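House rules for a robot that doesn't exist

03/04/2026
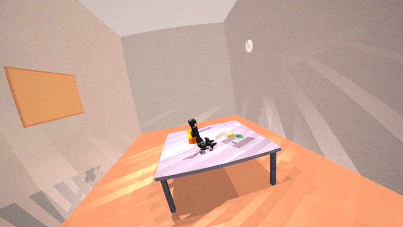
A reader wrote in after my last post to ask why anyone would need rules for a simulated arm, given that the worst it can do is knock a pretend block onto a pretend floor. Surely the whole point of a simulator is that you can be as careless as you like?

I used to think so too. Then in January I spent the best part of a fortnight trying to repeat a result of my own, and failed, and found that the culprit was me. I had nudged the table. I hadn't written down that I'd nudged the table. A real table leaves dents in the carpet, which is more than can be said for mine.

So I now have rules. They live in a text file called Brorklow, after the project, and they have grown in the way that rules do, one embarrassment at a time.

The first is that a scene gets a name and a number before anything in it moves. I am currently on scene 451, and I would like to claim that I remember the first 450. I remember perhaps the one with the upside-down table. Each has a short note saying what changed from the one before, and "tidied up a bit" is banned as a note, having been used by me on several occasions to cover crimes.

The second is to write down the random seed. I know. Everyone says this. Everyone also has a folder of runs called "final" and "final good" with no seed in any of them.

Third, light counts as part of the test. I like a bit of low sun coming in sideways, with streaks over the tabletop and up the walls, and a pale object that very nearly vanishes into a bright patch. It makes life harder for whatever is trying to find the block. But if the sun moves between one batch and the next, the two batches can't be compared, however much I'd like them to be. The same goes for the wall clock and the corkboard-like panel. They're decoration, they do no work at all, and they stay where they were put until the scene number changes.

Fourth, and this one cost me an argument with myself, you decide what failure is before you press go. A full batch for me is 2000 attempts, and by the end of one you are in no state to be fair. Did the arm put the yellow block down, or did it drop it in a lucky place? I have been known to feel generous at that hour. Now the test is written out first, in a plain sentence, and if the sentence turns out to be daft I finish the batch anyway and fix it for the next.

Fifth, no half batches. If I stop one early, it goes in the bin, even when it was going well. Especially then.

Sixth, the speed limits of a real arm apply. Mine will happily swing at a rate that would take the door off its hinges, and the software won't so much as raise an eyebrow. I keep the limits in a file called Gesetti (all my files have silly names, you get used to it) and the arm reads them at the start of every run. If the file is missing, the run stops. That last bit was added after I found the file had been missing for 2 weeks.

I showed an early version of all this to the Costello mailing list and got back a long and useful telling-off about units. They were right. Lengths are now in metres everywhere, with no exceptions for small things, and I've stopped mixing degrees and radians in the same line – mostly.

What I still haven't sorted out is when to retire a scene. Keep it too long and you end up building something that is brilliant at one table in one room and helpless anywhere else. Swap it too often and nothing lines up with anything. Fledirero, the little script that shuffles the blocks about for me, helps with the first problem and makes the second one worse. For now I keep one fixed scene as a yardstick and let the rest wander. If you've got a better rule, the comments are open, and please say what units it's in.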